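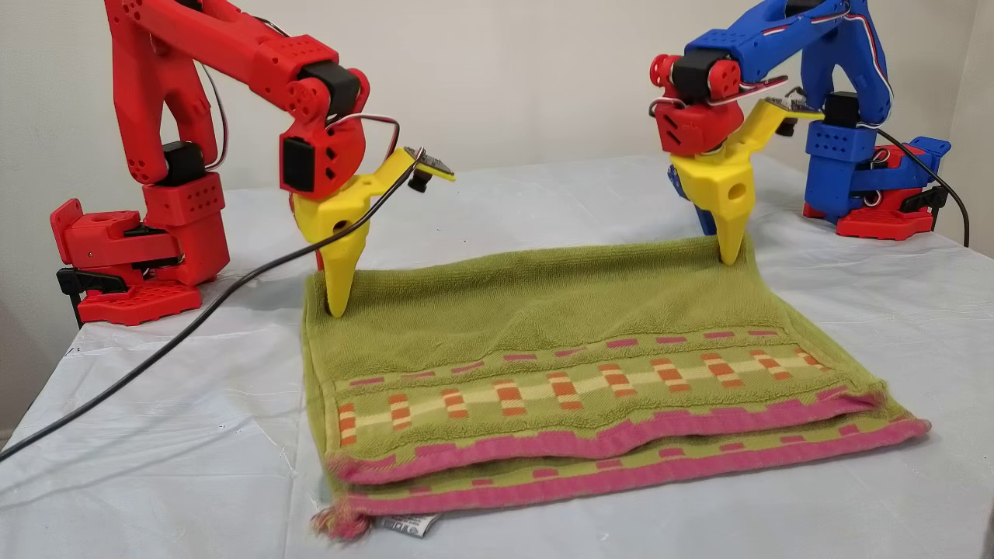
How to Get Stiff, Musty Towels Working Again (and What to Ignore)

October
By the Plomitz Home Desk

Most advice on reviving towels comes from a company selling a powder, or from a short video in which a bathtub of water goes brown. I have been suspicious of both for a long time. Brown water proves that something came out of the towel. Dye comes out of towels. So does old detergent, and so does the dirt that one more ordinary wash would have taken care of.

What follows is the method I use on cotton bath and hand towels. It needs a washing machine, detergent, a dryer or a line, and some patience. It will not rescue a towel that has worn thin, and I'd be wary of anything that claims to.

Work out what is wrong first

People lump three separate complaints together and then throw the same cure at all of them.

Water sits on top. Lay the towel flat and let a little water fall on it from your fingers. If it beads up and rolls, there is a coating on the fibers. On a new towel that's usually a finish put on at the mill so it feels plush in the store. On an old one the usual suspect is fabric softener or dryer sheets.

It feels like cardboard. This can be too much detergent, hard water, air drying with no movement, or some mix of those. A stiff towel may still soak up water perfectly well. Check before you decide it has a problem, as plenty of line-dried towels are stiff and work fine.

It smells. Sometimes it smells only once it gets damp, which fools people into thinking the wash did its job. It means the towel is spending too long wet, or isn't getting properly clean, and usually both.

The stripping wash, minus the theater

You will see recipes calling for borax, washing soda and detergent in a tub of very hot water for most of an afternoon. I tried it on half of a set of Abella bath towels and gave the other half two plain hot washes. After they had all dried I could not sort them back into their piles by feel. That's hardly a laboratory result, but it was enough to stop me hauling sopping cotton out of a bathtub.

So, the plain version:

1. Read the care label. If it says cold only, believe it, or at least accept that what happens next is on you.

2. Load the machine half full with nothing but towels. Jeans and shirts get in the way, and a packed drum can't rinse.

3. Use half of your normal detergent and the hottest setting the label allows. No softener. If the softener drawer has residue in it, rinse the drawer out.

4. Run the longest normal cycle, with an extra rinse if your machine has the button.

5. Run the whole thing again with no detergent at all. If you see suds through the door during this second wash, you have found out where your trouble was coming from. Keep repeating until the suds are gone. My worst load took 3 of these.

6. Dry them completely.

Colored towels may give up some dye in a hot wash. Keep dark greens, reds and navies away from anything pale, even if they've been washed plenty of times before.

About vinegar

I have gone back and forth on this. The claim is that vinegar in the rinse dissolves mineral scale and softens the cotton. It is a mild acid, so it ought to do something about limescale, and if your water is hard you might notice a difference. My water isn't hard and I never have. Some washer manufacturers warn that regular use can be tough on rubber seals, so look in the manual before making a habit of it.

Do not put vinegar and baking soda in the same wash. They cancel each other out, and what's left is a slightly salty liquid that does very little. The fizz looks like cleaning, which I suspect is why the tip won't die.

Do not ever combine vinegar with chlorine bleach. That gives off a dangerous gas. This is the one warning on this page I would put in capital letters if I thought capitals helped.

Detergent: you are using too much

The line on the cap is hard to see and the cap is bigger than it needs to be. I don't think that's an accident, though I can't prove it. Two tablespoons of ordinary liquid is plenty for a normal load in most front loaders. If your detergent is concentrated, go lower. Start there, leave it alone for a month, and increase it only if things come out dirty.

Pods are a nuisance here, as you can't cut the dose. I'd keep them for full loads of clothes.

"Towel detergents" are sold too. The Visstead one I bought cost well over what I pay for regular liquid, and the ingredient list was close enough to the regular bottle that I stopped reading. The towels came out clean. They come out clean with the other stuff.

Drying

This part makes more difference than anything you pour in the drawer, and it gets a lot less attention.

Shake each towel hard as it comes out of the washer. Hold it by the short end and snap it a few times. The loops have been crushed flat by the spin and they need to stand up again before they dry in that position.

In a dryer, use medium heat. High heat gets it done sooner and wears the cotton faster. Check the thick hems before you call it dry, since the middle of a towel can feel done while the edge is still damp, and a damp edge folded into a stack will give you the smell right back.

Dryer balls: maybe. The wool ones seem to keep towels from wadding up in the corner of the drum. I've seen no sign that they soften anything. Tennis balls do the same job and make a terrible racket.

On a line, pick a breezy spot over a sunny one if you have to choose. Ten minutes in the dryer afterward, no heat, takes out most of the stiffness. If you don't own a dryer, rub the towel against itself a little as you take it down. It feels silly and it helps.

Folding and storing

There's a whole genre about the correct way to fold a towel. Fold it so that it fits your shelf. In thirds lengthwise and then in half works for a deep closet, and rolling works for a basket. Neither has any effect on how the towel dries you, whatever the hotel-style tutorials suggest.

Two things do matter. The towel has to be bone dry going in, and the stack shouldn't be jammed so tight that no air moves. Put the clean ones at the bottom so the same pair doesn't get used over and over while the rest go stale.

Scented sachets cover a smell. If you need one, go back to the top of the page.

If you are buying new ones

You'll be shown a number called GSM, which is grams per square meter, the weight of the fabric. Shoppers are taught that higher means better. Higher means heavier. I own a Flatmont towel sold at 656 GSM, and it is lovely for a minute or so and then stays wet until the following evening. In a bathroom without a good fan, a heavy towel is a musty towel waiting to happen. Something lighter will dry between showers and will take up less of the washer.

A label that reads 100 percent cotton is worth having, but it doesn't tell you which cotton. Words like "Egyptian" and "luxury" need something behind them, and mostly I can't find out what. Look at the loops instead. Close together and even is good. Then pull gently at a hem, and if the stitching gaps, put it back.

Wash new towels before you use them. They'll shed lint the first few times. Empty the lint screen partway through drying if there's a lot of it, and don't take the lint as proof that the towel is falling apart. If it's still shedding heavily after half a dozen washes, then I'd start to worry, and I'd look for the receipt.

Keeping them that way

Hang towels spread out on a bar. A hook bunches the fabric and the folds stay wet. Wash bath towels after three or four uses, sooner if the bathroom is humid. Don't leave a finished load sitting in the machine overnight, and if you do, run it again before drying it.

Leave the washer door open between loads, if there are no small children or pets who might climb in. Wipe the rubber gasket now and then. A machine that smells will hand the smell on to everything in it, and I have watched people replace a full set of towels when the gasket was the thing that needed attention.

When to quit

Hold it up to a window. If you can see daylight through large patches, the loops are gone and no amount of hot water will bring them back. Cut it up for the garage. Animal shelters often take old towels as well, but call first, because some have more than they can store.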